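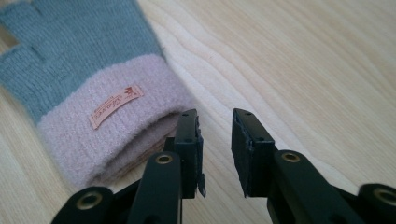 Charoen Somboon wrote:
> Any word on the Welport rink lease? I heard the hockey
> club wants 20 ice slots a month, and where does that leave
> curling?

Hi Charoen and all,

I went to the September meeting and it was a long one! The short version is that Flediria (they run the rink now) will give us 13 slots and hockey gets the rest of the evenings.

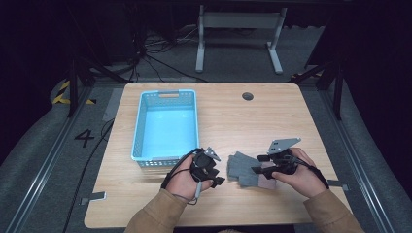
I'm fine with that – we never filled the early ones anyway. Fabbri is still sharpening skates in the lobby, and the Sakevier bonspiel stays where it was, with 2 sheets for juniors. 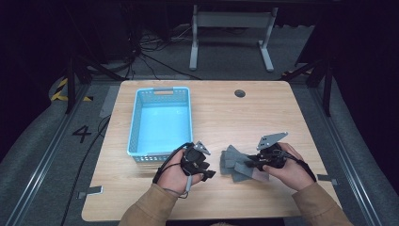
Locker fees went up again, so I'd like us to share one for the loaner gear. Grippers, sliders and spare brooms all fit if we stack them right. For the small stuff I'd go with a light blue plastic basket like that one, with the holes in the sides and the handle slot at the end. Can anyone bring one by 6 pm?

See you on the ice,
Dale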